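# Fuel trim creeping positive on a long gentle run, fine around town

Posted in: Engine and fuelling

**tappet_noise**

I have a Vello estate, petrol, manual, port injection, no turbo. It has developed a lean condition that I can't pin down, and I would like a second opinion before I buy parts.

Symptoms are as follows. Cold start is normal. Idle is steady once warm. In stop-start traffic the long-term fuel trim sits between +2 and +4 per cent, which I'm happy with. On a steady cruise in fourth or fifth the long-term trim climbs over several minutes until it reaches +14 or so, and the short-term trim goes up and down on top of that. After a long enough run the engine light comes on with a P0171 stored and nothing else. If I clear the code and drive locally it stays away for weeks.

What I have done so far:

- Cleaned the air flow sensor with the proper spray. No change.
- Replaced the air filter. The old one was dirty, but the trims are the same.
- Checked the intake hose between the filter box and the throttle body, including the underside of the bellows with a mirror. No splits.
- Sprayed carb cleaner around the manifold gasket at idle. No change in engine speed.
- Swapped the front oxygen sensor for a new Willems one. The reading switches faster now, but the trims went back to the same figures within a day.

The fuel filter is the in-line type under the car. I have no record of it ever being changed. I haven't measured fuel pressure because I don't own a gauge, and there is no test port on the rail.

The last log I took covered 2,131 seconds of mixed driving. I can post the columns if somebody tells me which ones matter. Logging more than six channels slows the reader down badly, so I would sooner pick the right ones first.

Is this a fuel supply problem, or is there some kind of air leak that only shows at cruise?

---

**grey_gasket**

Had this on mine, it was the oxygen sensor. Fit a new one and reset the ECU. Also try a bottle of injector cleaner, it's cheap. If that doesn't work it might be the cat.

---

**low_side_driver**

The sensor has already been done, and a failing catalyst doesn't push the trims positive by itself, so leave both of those alone.

Work from the pattern. A vacuum leak downstream of the air flow sensor lets in a more or less fixed amount of unmetered air. At idle the engine is breathing very little, so that fixed amount is a large share of the total and the trim goes high. At cruise it is a small share and the trim comes down. Your car does the opposite. Trims that are good at idle and get worse with flow point towards one of these:

1. Fuel delivery that can't keep up (filter, pump, pump supply voltage, regulator).
2. An air flow sensor that reads correctly at low flow and under-reads at higher flow.
3. An exhaust leak ahead of the front sensor, though this is usually worst at idle and low load.

The third is quick to rule out. Start the engine from cold, listen at the manifold joint, and look for soot tracks. If there are none, move on.

To separate the first two you need a measurement under load. Compare the air flow reading with a figure worked out from engine speed, manifold pressure and intake temperature, if your car reports manifold pressure. Many with an air flow sensor don't. In that case use calculated load at full throttle in third gear. On a healthy engine of this type it should approach the high eighties or better by 4,000 rpm. If it tops out at 70 and the car pulls normally, the sensor is under-reading. If load looks right and the front sensor goes lean during the same pull, the engine is short of fuel. Do it somewhere legal and keep it brief.

On channels, take these six and nothing else: engine speed, calculated load, air flow, short-term trim, long-term trim, coolant temperature. Swap coolant temperature for front sensor voltage once you know the engine is fully warm. Road speed is nice to have, but you can work it out from engine speed if you write down the gear.
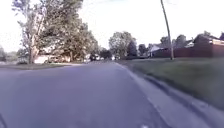 The trims in a log mean little until you know what the engine was being asked to do at each point, and that is where most home logs fall down. Split the drive into sections and note the time at which each one starts. Idle for five minutes with everything electrical switched off. Then do a low-load section at a constant throttle, for which a wide residential road is suitable as long as it is quiet, and if there is a side street joining it, as there is on the left of the road in my picture, start the section after the junction so you aren't lifting off halfway through. Then do ten minutes of steady cruise on a main road. Then idle again for five minutes without switching off in between. The second idle period is the one people leave out. If the long-term trim at the second idle matches the first, the correction is tied to load and the control unit is storing separate values for separate load cells. If it has stayed high, you are looking at something that changes with temperature or running time, such as a pump that weakens as it warms up.

That last case is worth taking seriously here. You say the trim climbs over several minutes. An under-reading air flow sensor gives its error as soon as you reach the flow rate, and the short-term trim takes it up at once. The long-term value then follows at whatever rate the software allows, so some climb is expected. Add the two together and plot the total. If the total jumps to its final value and stays there while the balance moves from short to long, suspect the sensor. If the total itself keeps rising at constant load, suspect the supply.

Fuel pressure does need measuring at some point. With no test port you can fit a T-piece in the flexible section of the feed line near the bulkhead. Relieve the pressure first by pulling the pump fuse and running the engine until it stalls. Use injection-rated hose and proper clips, and have an extinguisher within reach. Don't drive it with the T-piece fitted unless you are very sure of the joints. I use a Lernberg gauge with a long hose, but any gauge that reads to 7 bar is suitable.

Check the pump supply voltage too, at the pump connector and under load, with the meter between the live and earth pins. More than half a volt below battery voltage means resistance in the circuit, and the earth point under the rear seat is the usual place on these.

If you would sooner begin with the cheap part, change the filter. It is overdue by your own account and the job takes half an hour on ramps. Note the direction of the flow arrow before you take the old one off. Drain the old one backwards into a white container. Dark fluid with grit in it tells you something about the tank as well.

---

**tappet_noise**

Reporting back in case it helps with someone else's search.

I did the log in the sections described. Both idle periods came out at +3. During the cruise section the total trim reached +6 at the start and carried on rising at constant load to +15, so by the reasoning above that pointed to supply. Full throttle load in third peaked at 89, which appears to clear the air flow sensor.

Pump voltage at the connector was 0.9 V below battery. I cleaned the earth under the seat, which had green corrosion between the ring terminal and the body, and that brought it down to 0.2 V. The cruise trim then settled at +9, so it was better but not cured.

Next I fitted a filter from Plorholm. What came out of the old one was nearly black. Cruise trim is now +3 after 795 miles and the code hasn't returned.

I have not measured the fuel pressure. If the trims start to move again I will borrow a gauge.

---

**low_side_driver**

A good result. Keep the last log as a baseline and repeat the cruise section in June or whenever the weather is properly warm, with less than a quarter of a tank. A tired pump shows itself first under those conditions. If the trim stays below +5, leave it alone.

Also clean the cap end of that earth lead, where it joins the loom behind the trim panel. It corrodes in the same way and is easily missed.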